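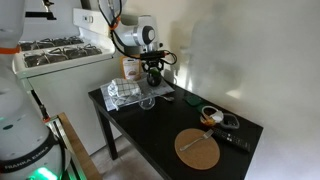 Photo: Daiane Evangelista, Lerkdale kitchen study.

3.2 The table beside the stove

In the first part of this section we described the fixed surfaces of the kitchen, that is, the sink, the shelf and the stove. We now turn to the surface that our participants used most, the small table that stands next to the stove. It is black, rectangular and has thin legs, so that the floor under it stays visible. The stove is a white gas model with four burners set two by two, and its control panel rises at the back.

We are interested in the table for a simple reason. In the interviews made in March, most participants said that a table near the stove is "for cooking". The diary entries tell a different story. Of the 906 entries that mention this table, only 200 refer to food being prepared. The others refer to things that were put down there for a moment and then stayed. Following Honorato, the name we gave to our coding scheme, we call such things resting objects. A resting object has no fixed place in the room, or it has one but the person does not return it there.

Packaged food and small dishes make the first group of resting objects. A snack pouch left standing upright near a small dark bowl or cup, toward the back of the table, is a typical case. Participants explained to us that the back of a table feels like a shelf and the front feels like a work area. One participant of the Amow household wrote that she "never sees" what is at the back, although she cleans the table every evening. We find this sentence important, and we return to it in Section 5.

The second group is made of cloths. It was the group most difficult to code, as a cloth can be a tool, a mat or a piece of laundry, and it can change from one to another in the same hour. Our 40 participants did not agree even on the names: the same square item was called a pot holder, a towel and "the thick one". 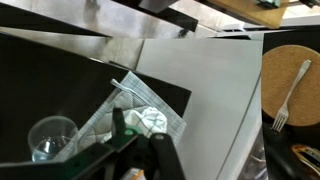
Figure 4. Cloths and a cup on the black surface.

Figure 4 shows why the coding was not easy. A crumpled white cloth lies on top of a light gray checkered one, which has a loop for hanging. The loop suggests a hook as the proper place, but eight participants in the Atalberg household group said that they do not use the loops at all. The clear cup, with a little water at the bottom, stands close against the cloth. Siqueira and Evangelista coded this arrangement separately. Wellington Siqueira marked one cluster, while Daiane Evangelista marked the cup as a separate item. After discussion we decided to code objects that touch each other as one cluster, and this rule was applied again to all the entries coded before 6 August 2018.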